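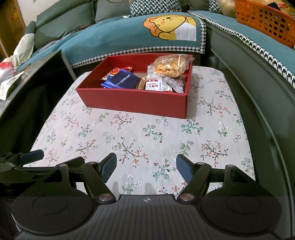 Delali Fiadzo reckons the best way to fill a snack box is to tip everything in and squash the lid down. Well! I used to pack that way too, and my crackers always ended up as crumbs. So let me show you how I do it now. Grab an open box (mine's red, because red is my favourite colour) and let's get packing.

First, take everything out. Yes, everything! Spread it over the table so you can see what you've got. Big packets, little packets, crinkly ones, flat ones. Give them a gentle squeeze with your fingertips. Does it feel puffy, like a tiny pillow? There's air in there, and it works like a cushion for whatever's inside. Please don't pop it!

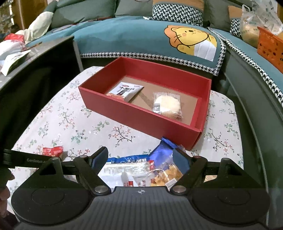 Now sort them into two teams. Team Tough is for things that don't mind a bump, like a snack sausage in its wrapper. Team Crumbly is for crackers and anything else that goes crunch. Team Tough goes in first, down on the cardboard. Team Crumbly goes on top, where there's no weight to squash it.

Next comes my favourite bit — standing things up! A flat packet lying down hogs the whole floor of the box. Turn it on its edge, like a book on a shelf, and suddenly there's room for its neighbours. You can lean it on the wall of the box if it's wobbly.

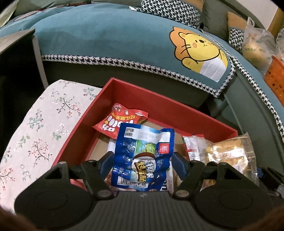
But what if my packets keep falling over, asked a reader from Skudircombe. Good question! Try a divider. Cut a strip of cardboard (ask a grown-up to help with the scissors) as long as your box is wide, and slide it in across the middle. Now you've got 2 little rooms, and the packets can prop each other up.

I put savoury snacks in one room and sweet ones in the other, but you could sort by colour or by size, or have one side for you and one for your brother. If a bag is too puffy and pokes up over the rim, let it. An open box doesn't mind.

Last job: have a look around the table for any old wrappers and pop them in the bin. Then carry your box with both hands, nice and flat, all the way to the couch.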